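Counter layout: mug tree, toaster oven, dish rack

dgsung
Posted Friday, October 16, 2020
Laying out a small kitchen counter. Toaster oven on the left, mug tree in front, corn in a wicker basket to the right. Plates still have no fixed spot. Oven manual says to keep the sides clear.

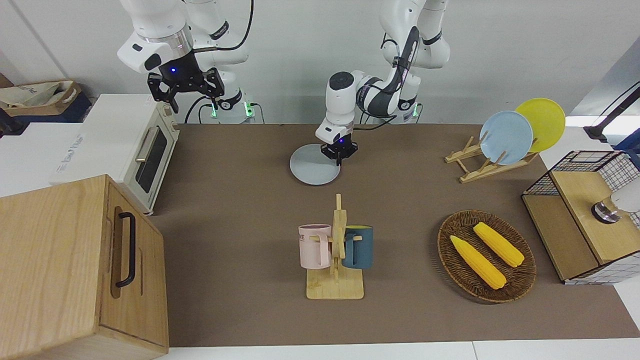 Vol. 9, No. 2

That number is from the Dendholm owners' newsletter, which has a page on oven clearance. It recommends leaving the door swing free and says nothing on mug trees. Is the tree too close?

raju25
Move it. Mugs on pegs get knocked when you reach past them for the oven handle. Back of the counter is the right place.

liis_p
Disagree. Mugs get used daily, plates don't. Put the plates at the back.

dgsung
Tried the tree at the back with a slatted wooden rack in front for the plates.
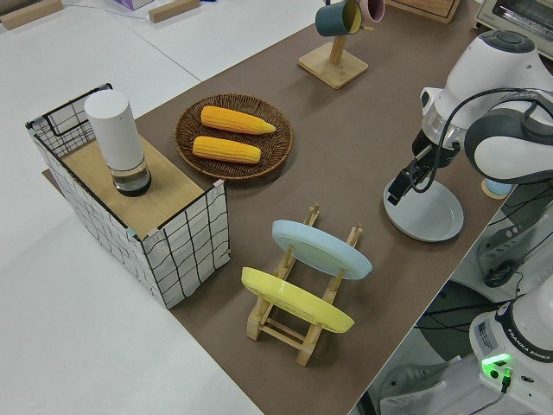
The rack takes less width than a flat stack and each plate comes out on its own. Drawback is depth — tilted plates need more of it than I had allowed.

raju25
Then stack them. A stack of plates doesn't need a rack.

liis_p
Stacks scratch the glaze. Mine did by January. Keep the rack, but leave a clear landing area beside the oven for a hot dish.

dgsung
Agreed on the landing area. One plate fits there with the oven door shut; I still have to check it open.
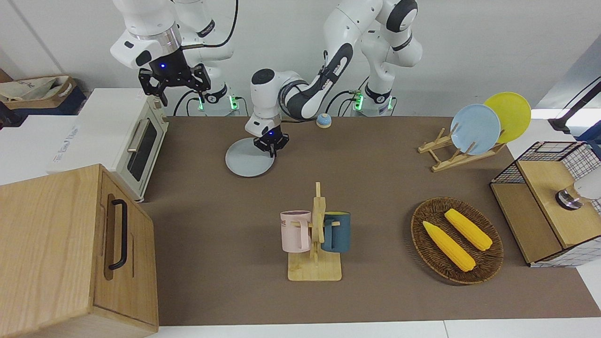
Toaster oven and plate, cabinet at lower left.

raju25
Measure with the door fully down. I still say stack.

— Dong-geon Sung, Grerura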